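The Saturday Pile

By four in the afternoon the laundry in Vendardale has usually dried stiff on the line, and Uliana Zinchenko carries it in by the armful and drops it on the bed. She has been doing this since she moved into the upstairs rooms on Pascu Street two Mays ago, and she will tell you, with a good deal of pleasure, that it's the only household job she would miss if somebody took it away from her.

"I don't like washing and I can't stand ironing," she says. "But folding, I could fold for the whole street."

The secret, if there is one, starts with what goes underneath. Before a single sock gets sorted, a woven mat is spread over the bed, the kind you find rolled up in the back of the Ekach market beside the brooms and the plastic basins. Uliana paid 167 for hers after a long and friendly argument over the price. A mat gives you a firm, cool surface where a blanket would sink and bunch, and a sleeve you have smoothed out on it stays put while you go looking for its partner. Cotton doesn't pick up fluff from it either, and anyone who owns a lot of black clothes will understand how much that matters.

Black clothes are their own subject in this house. She saves them for last, when the light from the window is still good, and lays each one down flat before deciding anything. Shirts go face down, sleeves in, then up from the hem. Trousers get one leg laid over the other and are folded in half and in half again. She runs her palm from the middle outward, never from the edge in, a habit she got from an aunt who worked for years in the linen room of the old Flekton hotel and who could do a double sheet alone, with her chin.

I tried it myself over tea (my chin is evidently the wrong shape) and did a little better with the pillowcases. A plain shirt takes Uliana 20 seconds on a good day. Mine took long enough for the tea to go cold, and she very kindly folded it again when she thought I was looking at the door.

It's a door worth looking at, to be fair, pale wood with a carved panel, and like most bedroom doors I have known it has been put to work. Bags get slung over the top of it, straps dangling, and they stay there until somebody needs to go somewhere. The wardrobe is for folded things, she says, and the door is for everything that won't fold.
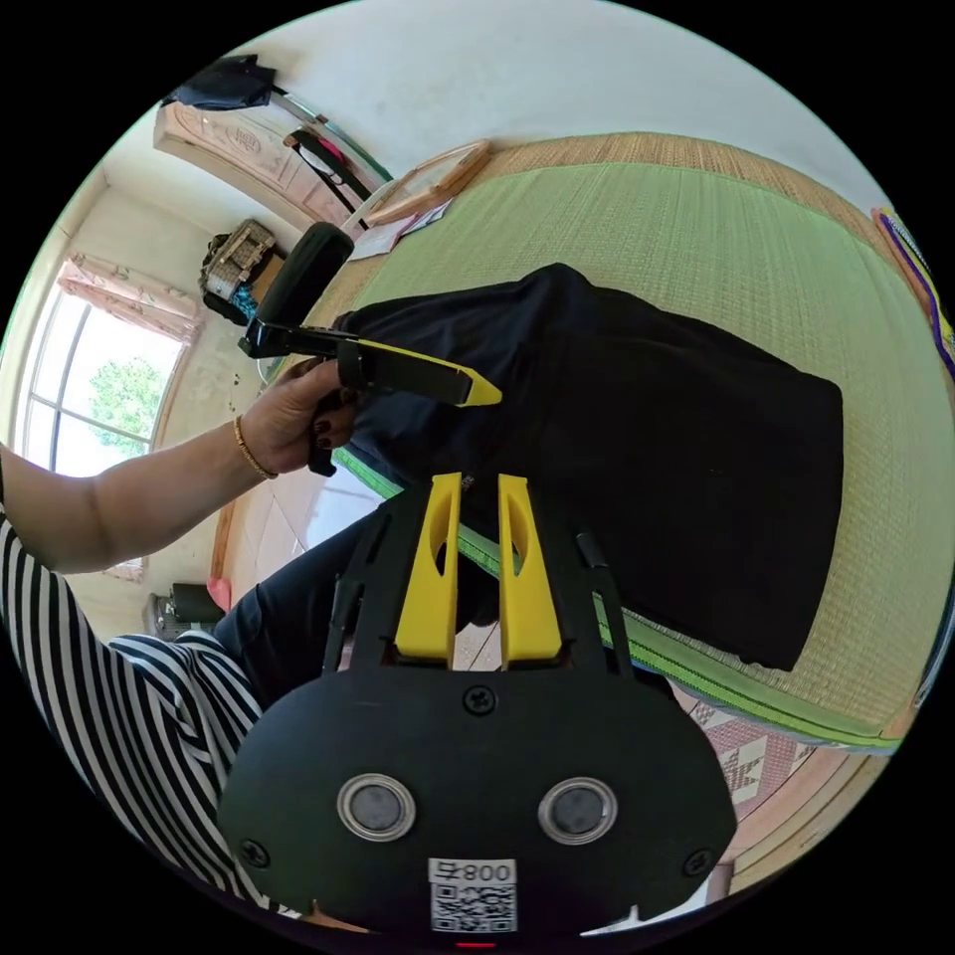 A black garment laid out on the green woven mat, with the carved door standing open behind.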